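Praltmont Jandley 2 Parallel Gripper with Wrist Camera

Condition: used, tested in our shop
Price: 400 (gripper only), 800 with wrist camera and cable
Listed: 20 February 2025

I've had two of these on the bench since September, right next to the Nitbridge gripper we also carry, and I keep reaching for the Jandley! It's lighter in the hand, the fingers come off with two screws, and the cable leaves from the back instead of the side (so you won't snag it every time the wrist turns over).

Grip feel is where they really differ. The Nitbridge closes fast and hard, great for blocks and boxes, but it mashed every paper cup I gave it. The Jandley comes in slower and you can set it soft enough for a cup or a bag of chips. If you're moving heavy parts all day, get the Nitbridge and save yourself the trouble. 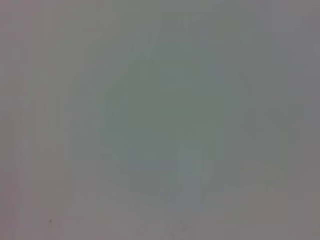
The camera is fixed focus, so think about how close you work before you pay the extra. At arm's length I was happy with it. Right up against a part I had to lean on the finger position readings and my own patience. There's a longer bracket that moves the camera back a bit, and I'd add it to the order if you pick up small stuff.

Setup was easy with the Tôn controller: plug in, pick the gripper from the menu, run the open and close check. With other controllers you'll need the adapter board (sold separately, ask me which version).

In the box: gripper, one pair of flat fingers, screws, hex key, power lead. Camera sets also get the short bracket and a cable.

Returns are fine within the first month, just keep the screws.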